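# The Drirnine Door

By September the door had been in the parish for six weeks and had still not been hung on anything. 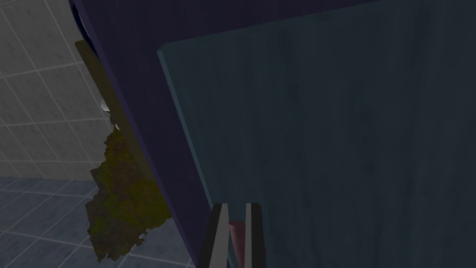
## One

It was Donal McGrath who won it. The raffle had been got up by the Skarnus Regatta, which had no boats that year on account of the weather and the insurance, and the first prize was listed on the ticket as "Door (new)". Second prize was a ham. Donal had bought four tickets with his heart set on the ham.

"It's a good door," said Mairéad Mac Suibhne, who had drawn the ticket and felt some responsibility.

"I have doors," said Donal.

He had two, front and back, and in between them a house so small that his late mother had taken down the inside ones in order to turn round. He brought the prize home on the roof of Ciarán Noonan's car, with Ciarán holding it down through one window and himself through the other, and neither of them very clear on who was steering. They stood it in the lane against the gable, and Donal went in and had an egg.

## Two

A man with a door he doesn't need becomes a kind of public figure. People slowed their cars. Eoin Ó Néill, who had taught half the parish its long division and never got over it, called in to say that the Romans had a god of doors, and stayed until twenty to eleven. Somebody's child knocked on it and ran away.

Then Mereana Paewai walked over from Keane's old place to ask what he wanted for it.

She had come to Drirnine from Napier by way of a husband, and had kept the sheep when the husband went to Nurbridge to find himself. Her own back door had gone in the February storm. She'd been managing since with a gate and a shower curtain.

"I couldn't sell it," said Donal. "It was a prize."

"Then give it to me."

"I couldn't give it away either. Mairéad would be hurt."

Mereana looked at the door for a while, and then at Donal.

"Could you lend it?"

Donal said he'd have to think. He thought for most of a fortnight, during which it rained into her kitchen on a slant.

## Three

The trouble was that he'd begun to get fond of the thing. It kept the wind off the bins. In the evenings he would bring a chair out and sit in the lee of it with the paper, and passers-by, finding a man apparently at his own front door, would stop and talk to him as they never had when he was sitting indoors like a Christian. He had learned more about Ciarán's knee in a month than in 18 years of drinking beside it.

He explained some of this to Mairéad at the post office.

"So it's the company you like," she said.

"It's a very solid door."

"She makes a curry, you know. Mereana. She made one for the regatta and it was gone before the speeches."

Donal bought a stamp he had no use for and went home.

## Four

He carried it over himself, across two fields, on his back, stopping at each wall to reconsider. A ewe followed him for part of the way. From the road, according to Eoin, who was on it, he looked like a beetle with ambitions.

Mereana held the torch and Donal held the screws. The opening was an inch too narrow, so they took an inch off the door, and then it was half an inch too narrow the other way, a thing Donal had never seen happen before and put down to the Keanes, who had built the place during Lent. It was after nine when it finally swung shut. They stood in the kitchen and listened to the weather being outside.

"It's only a loan," said Donal.

"Of course."

"I'd need to come over and check on it. The hinges and that."

"How often would you say?"

He gave this some thought. There was a pot on the stove with the lid rattling.

"They're very new hinges," he said, and sat down.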